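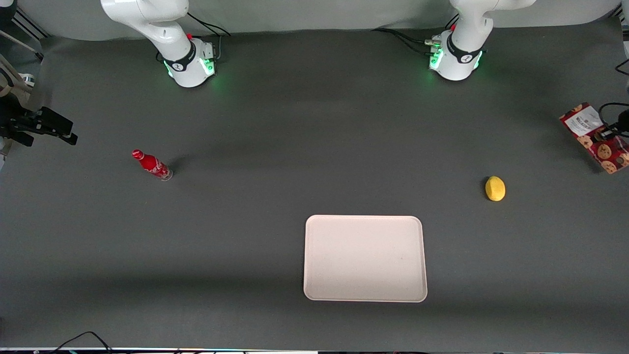
Tisch mit dunkler Matte, hinten zwei weiße Roboterarme

Sprechnotizen, Einführung zur Reihe »Stumside 1969«
Filmclub Vatutstead, 27/09/2020

Begrüßung. Kurz warten, bis die hinteren Reihen sitzen. Handys aus, Getränke dürfen mit in den Saal.

Ich heiße Samuele Negri und habe das Programm dieser Reihe zusammengestellt. Zinhle Nel übernimmt nachher das Gespräch. Fragen bitte bis dahin aufheben.

Worum es geht: fünf Filme, die alle im selben Jahr beim Filmfest in Stumside liefen. Das Fest war damals klein. Ein Saal, ein Projektor, 409 Plätze. Gezeigt wurde, was die Verleiher nicht haben wollten oder was noch keinen Verleih hatte. Nach dem Jahrgang 1969 war Schluss, die Stadt hat den Zuschuss gestrichen. Ein zweites Fest unter diesem Namen gab es nicht.

Zur Quellenlage. Das gedruckte Programmheft ist erhalten, dazu ein Kassenbuch. Darin stehen 1129 verkaufte Karten für die gesamte Dauer. Freikarten sind nicht erfasst. Wer also sagt, das Fest sei schlecht besucht gewesen, kann das mit dem Kassenbuch allein nicht belegen. (Hier nicht zu lange bleiben.)

Zum heutigen Film: »Die Fähre nach Vemness«. Schwarzweiß, ohne Musik bis auf eine Stelle im letzten Drittel. Ein Mann kommt nach langer Abwesenheit zurück und will das Haus seiner Schwester verkaufen. Mehr sage ich zur Handlung nicht.

Worauf man achten kann:

Der Ton. Die Dialoge wurden nachträglich aufgenommen, und man hört es. Die Stimmen sitzen sehr nah, auch wenn die Figuren weit weg stehen. Ein Kritiker fand das damals stümperhaft. Ich halte es für Absicht — in den Szenen auf dem Schiff ist der Abstand zwischen Bild und Stimme am größten, und dort wird am meisten gelogen.

Die Länge der Einstellungen. Die Ankunft im Hafen wird in einer einzigen Einstellung gezeigt. Bitte durchhalten.

Der Schluss. Es existieren zwei Fassungen. In Stumside lief die längere, später war nur noch die kürzere im Umlauf. Heute läuft die lange. Die Kopie kommt aus der Sammlung Mahlangu und hat im dritten Akt Kratzer und einen Sprung im Ton. Das liegt nicht an unserer Anlage.

Falls Zeit bleibt: Anekdote mit dem Juryprotokoll. Die Jury konnte sich nicht einigen und hat den Preis geteilt, das Preisgeld aber nur einmal überwiesen. Die beiden Regisseure haben sich darüber noch monatelang geschrieben. Zwei der Briefe hängen als Abschrift im Foyer. Falls keine Zeit: weglassen und nur auf das Foyer hinweisen.

Ablauf: Film, danach kurze Pause, dann Gespräch mit Zinhle im selben Saal. Sie spricht vor allem über die Restaurierung und darüber, warum die kürzere Fassung so lange als die richtige galt.

Hinweis auf den nächsten Termin der Reihe, steht auf dem Handzettel am Ausgang. Dank an die Sammlung Mahlangu und an die Vorführung.

Licht aus auf Zeichen. Mikrofon bei Zinhle lassen.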